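Mesorton Residence Offices to Collect Used Household Batteries

2025-11-27

The Mesorton Housing Office has opened a collection service for used household batteries in its residence buildings, beginning with Agudelo Hall and Sivotow House. Residents may now bring spent batteries to the front desk of either building during regular office hours. The service is free of charge and is open to all tenants, including those on short-term leases.

The service follows a review of waste from shared kitchens and common rooms carried out in June. The review found 221 loose batteries in general trash and paper recycling over a period of 12 days. Most were the small cylindrical kind used in remote controls, wall clocks, kitchen scales and other everyday devices.

"Residents told us that they wanted to dispose of batteries properly and did not know where to take them," said Usa Petchrat, manager of residential services at the Housing Office. "The desk is a place that everyone passes, and our staff are there to answer questions."

Under the new arrangement, each apartment will receive a printed notice with instructions for removing and storing used batteries. Residents are asked to switch a device off before opening its battery compartment, to take out all of the batteries together, and to check the compartment for leaks before fitting new ones. Batteries of different brands or ages should not be combined in the same device. Rechargeable and single-use cells should also be kept apart.

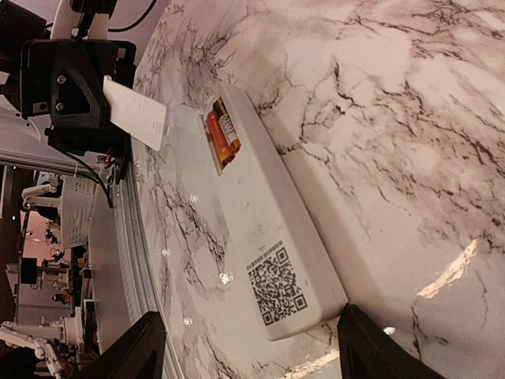 The Housing Office also asks residents to look over devices that are seldom used. Items placed in storage for the summer or between leases should have their batteries taken out first. A battery left in an unused device may leak over time and damage the metal contacts, and the device may then need to be replaced. Equipment that belongs to the building should not be discarded by residents. It should be returned to the front desk with the apartment number written on a slip of paper.

Used batteries may be brought in any small paper bag or cardboard box. Tape should be placed over the ends of lithium and nine-volt batteries before they are handed in. Batteries that are swollen or leaking should not be carried to the desk. Residents who find one are asked to leave it where it is, avoid touching it with bare hands, and call the maintenance line.

The desks will not accept car batteries, power tool packs or batteries from electric scooters and bicycles. These items may be taken to the Drendavlow drop-off yard, where proof of address is required.

Collection containers will be emptied every 4 weeks. The service currently covers 700 apartments, and the Housing Office expects to extend it to the remaining residence buildings after the first collections have been reviewed. Printed notices will be delivered with the next maintenance bulletin. Residents who need the instructions in large print or in another language may request a copy at either front desk.

Questions about the service may be directed to the residential services counter on the ground floor of Agudelo Hall.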